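August 27, 2022

Spent most of the day on the towel rules. Kenji wants them finished before the Pillbridge people come, and I would like them finished so I can stop carrying the printout around.

The draft is at 12 pages now. It was four when Dorottya started it in the spring. Most of the growth is from people adding a line after something went wrong, which is a fair way to write a rule but makes it hard to read. Section 3 said twice that the operator resets the cloths by hand before each episode, once with gloves and once without. I took out the gloves. We don't wear them on this cell and we never have.

The main argument this morning was over what counts as a valid start. Gerasimos says a cloth should be dropped from above the table and left however it lands. Kálmán wants it spread a little, so the gripper has a ridge to go for. I went back through the log to see what people have been doing. Of 1,610 episodes on file, 51 have a note about the starting state, and the notes don't agree with each other. One just says "normal." We settled on dropped, no spreading, and if it lands with part of it hanging over the edge the operator picks it up and drops it again. Kálmán said fine, but he wants it reviewed after the next 1,000. I wrote that in.

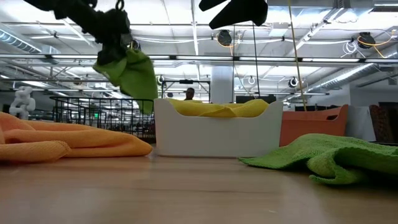
The second thing was where people stand. The current wording is "keep clear of the workspace during operation," and everyone reads that differently. Lilla takes it to mean behind the tape. Kenji takes it to mean hands off the table. I changed it to say that no part of a person is inside the tape while either arm is powered, and that the one exception is a reset, with both arms paused and the pause confirmed out loud. Saying it out loud sounds silly the first day and after that you don't notice it. They did it at Bognár when I was there and I got so used to it that I said "paused" to the microwave at home.

I also added that the operator holds the stop button for the whole episode. Until now it could sit on the desk within reach. Gerasimos objected because he likes to type notes as he goes. He can type them after. I told him that and he was all right about it.

Then a long stretch on what to do with a failed grasp. Old rule: stop and discard. Dorottya thinks a drop followed by a good second try should be kept and labeled, and I agree with her. The trouble is that two people will label the same drop in different ways. I wrote three labels with one sentence each and asked Lilla to try them on old recordings without talking to Kálmán, and him the same. They matched on almost all of them. Where they split was a cloth that slips but doesn't fall. I gave that its own line and left it for tomorrow.

Cable check goes to the start of every shift. It used to be weekly. Whoever does it signs with a full name, no initials, as we have two people with the initials K.G. if you count the contractor from Braleck.

Still open: who can change the speed limit, and whether the Anolum form has to be filled in for a stop with no contact. Kenji will ask. Home late, ate standing up. Need to buy printer paper.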